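5th January
Posted by zelleo_at_home

okay the holiday stuff is back in the closet so I'm finally dealing with the plastic bowl situation. thread, I guess

every bowl and cup we own in this category came from Clurilari, the discount place by the old post office. nine bucks for a mixed bag back in July. no regrets, lots of clutter

first job was getting them all out of the cabinet and onto the green tablecloth so I could see what I was working with. SO much color for one table 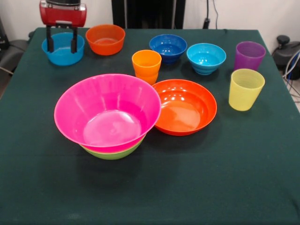
Bowls and cups on the green cloth. The hot pink one is my favorite and it's not close.

pink is the popcorn bowl. it sits so nicely on top of the lime green one that I'm just going to store them like that forever

the shallow red-orange one is chips only. it's way too low for soup, ask my sleeve

does anybody have a good way to store cups? the purple one is tall and my shelf is not. I was looking at a Myung shelf riser but it's 19 dollars, more than double what the whole bag cost me lol

anyway I still have to wipe down the cabinet. wish me luck in there

More from zelleo_at_home
Zadadau tea towels, one year later
I counted my food container lids (54)
Closet shelf redo for under 80 dollars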